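**Ticket 3080: Planner believes gripper is still holding block after release**

Component: Illska (planning scene), possibly Do (sequencer), possibly Fusent (tracker), possibly the person filing this
Site: Vanside
Severity: was Low, then High, now Medium, after a discussion I wasn't part of
Status: see bottom

### Summary

The block task runs. Do steps through approach, grasp, insert, release, retreat. At release the fingers open, the driver reports them open, and the arm is free to leave. Then on some cycles Illska refuses to plan the retreat:

```
[illska.plan] start state invalid
[illska.plan] collision: attached/block <-> world/holder
[illska.plan] 0 of 5 seeds accepted
[do.step] RETREAT failed (PLAN_START_INVALID), entering RECOVER
[do.recover] action: RETREAT
[do.step] RETREAT failed (PLAN_START_INVALID), entering RECOVER
```

Yes, the recovery action for a failed retreat is to retreat. I've opened that separately so it can be ignored separately.

In the Sunday batch this happened on 23 cycles out of 134. The other cycles were fine, and that has been the main obstacle to getting anyone to read this ticket.

### Expected

Fingers open, block goes from `attached` to `world`, retreat is planned against a world that has a block in it.

### Actual

Fingers open, block stays in `attached`, and the planner spends its day trying to get an imaginary block out of a holder without touching the holder.

### Setup

Stock cell config, with one override: collision padding on the holder is at the default because the smaller value made the approach look careless. The holder is a box with a hole in it as far as Illska is concerned. The block is a box without one. During insert the pair is on the allowed-collision list, and the entry is removed when the insert step exits.
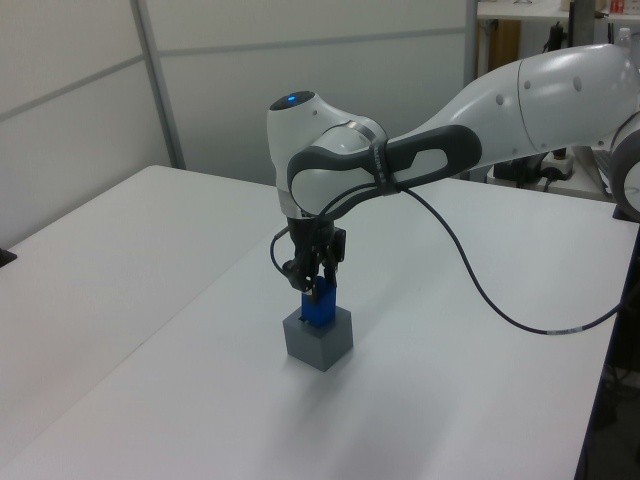
Fingers closed on the block at the holder. Scene state for this phase should be `attached`.

That phase is the one part of the task where every component agrees. The driver says closed, the tracker says the block is between the fingers, Illska says attached, Do says it's happy. I put it in the ticket mostly so there'd be a baseline for the rest.

### Things tried

**1. Restarting everything.** The rate went down for a while and then it didn't. I record it here because the first reply to any ticket is going to ask.

**2. Blaming the gripper driver.** My favorite theory, and I held on to it for most of a morning. The idea was that `is_open` goes true too early, while the fingers are still moving, and that something downstream takes it personally. I logged raw finger width next to the flag. The flag trails the width by a tick or two and never leads it. Same on good cycles and bad ones. I've apologized to the driver.

**3. Blaming the allowed-collision list.** Removing the entry when insert exits looks wrong if you squint, since release happens after that and the block is still down in the holder. I moved the removal to the end of retreat. The error went away completely! So did any reason to believe the planner, which would now happily drag the gripper sideways through the holder in simulation with a clear conscience. Reverted. Please don't ship this as the fix. I can see from the history that someone already has, twice.

**4. Clearing attached objects by hand.** Calling `scene.detach_all()` in the console after a failure gets the next retreat planned right away. So the planner is fine and the geometry is fine. The detach just isn't arriving.

**5. Reading the code.** I should have started there, I know.

### Where the detach goes

It took me a while to draw this out, so I'm leaving it in for whoever comes next.

Do does not tell Illska to detach anything. Do tells the gripper to open, then posts a *request* for detach on the scene bus. The scene node sits on the request until the tracker confirms that the object is at rest in the world. The thinking is sound: if the block sticks to a finger, you don't want the planner to assume it was left behind. When confirmation comes, the scene node emits the diff and Illska applies it.

The wait for confirmation is limited to 3000 ms. When that expires, the scene node drops the request and logs the following at DEBUG:

```
[scene.diff] pending detach expired (block), discarding
```

At DEBUG. It then returns OK to Do. I would like it noted that I read that function several times, hoping I'd misunderstood it.

So on a bad cycle: fingers open, request posted, no confirmation in time, request thrown out, Do is told everything went well, Illska is told nothing, and the retreat fails with an error pointing at a collision. Every message in that chain is accurate from where its author was sitting.

### Why the confirmation is late

This is where Fusent comes in. The tracker wants a run of consecutive detections with the block's pose holding still before it says "at rest." With the gripper hovering right over the block after opening, part of the block is hidden from at least one view, and the pose estimate shuffles back and forth between two answers a few millimeters apart. Neither answer is bad. But alternating between them counts as motion, so the at-rest counter goes back to zero each time.

From one of the bad cycles, trimmed:

```
[fusent.track] block conf 0.91 rest_count 4
[fusent.track] block conf 0.88 rest_count 5
[fusent.track] block conf 0.90 rest_count 0 (pose delta)
[fusent.track] block conf 0.91 rest_count 1
[fusent.track] block conf 0.89 rest_count 2
[fusent.track] block conf 0.90 rest_count 0 (pose delta)
```

It goes on like that until the timeout. According to the tracker the block is vibrating in place, with high confidence.

And the arm can't move away to give the cameras a better look, because moving away is the retreat, and the retreat needs the detach, and the detach needs the better look. I sat there for a bit after working that out.

### Check

To make sure it was the hovering, I jogged the arm off by hand with the sequence paused, stopped it well clear of the block, and watched the tracker without touching anything else. I did it a few times with the block left in different spots, including up on the cube, so the holder's rim couldn't confuse matters.

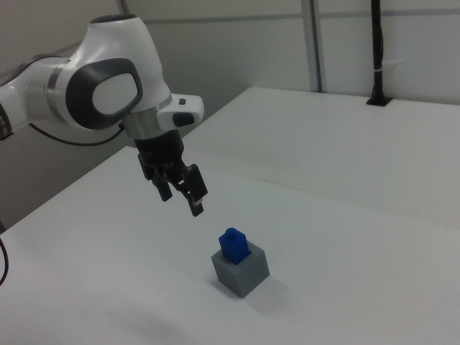
Fusent came back on the ticket to say that the at-rest counter is working as documented and that it was never meant to gate a planner. They'd rather we read the release from the gripper and use the tracker to veto it: detach when the fingers report open, and re-attach only if the block is later seen moving with the hand. They added that a looser pose delta would cover up the symptom and that they'd prefer we didn't.

I've got no quarrel with most of that. "Working as documented" is doing some lifting, given that the document is a comment in a header file, but the suggestion is a better design than what we have. With the arm standing clear the counter climbs and stays up, which fits their account and mine.

The part I did push back on was re-attaching. If the tracker can veto a detach while Illska is halfway through executing a retreat, then the scene changes under a running trajectory, and Illska's answer to that is to stop and replan. Stopping is fine. Replanning with the block suddenly attached again and in collision with the holder gets us the original error, only now in midair. Fusent agreed that this would be "not ideal," and suggested a short fixed move first.

### Proposed change

After a longer thread than this deserved:

1. Do opens the gripper and waits for `is_open`.
2. Do runs a short straight lift along the tool axis, executed as a Cartesian move with the block/holder/fingers group on the allowed list for that move only. Slow. No planner seeds, no cleverness.
3. At the top of the lift, the scene node asks the tracker for the block. If it's seen in the world, detach and carry on. If it's seen with the hand, stop and raise a proper fault with a name a human could act on.
4. If the tracker has no opinion before the timeout, also fault. Do not return OK.
5. The DEBUG line becomes a WARNING. I've already done that one. It was one word.

The timeout stays where it is. There was some interest in simply raising it, and I tried that for completeness. Longer timeouts gave me the same failures with more time to look at them.

Item 2 needs a force limit in case the block comes up with the fingers and snags. The driver exposes one and Do has never set it. I've put in a placeholder value, commented as a placeholder, and I'd appreciate it if somebody other than me picked the real number before it turns three years old.

### Notes for the reviewer

- The branch touches Do and the scene node only. Illska is unchanged. It was telling the truth as it understood it.
- The simulator can't reproduce this, because simulated detections don't flicker. I've added a noise option that swaps between two poses. It's ugly and it fails on the old code right away.
- Old recordings replay fine, except those made with the allowed-collision workaround, where the retreat now faults at the lift. Those recordings should fault.
- The RECOVER loop is still its own ticket. With the change in place it gets hit less, so I expect its priority to drop again.

### Status

In review. Workaround for anyone running the cell at Vanside before the merge: pause on `PLAN_START_INVALID`, check by eye that the block has been let go, call `scene.detach_all()`, resume. Don't put that call in a script. It detaches everything, including whatever the gripper is in fact holding.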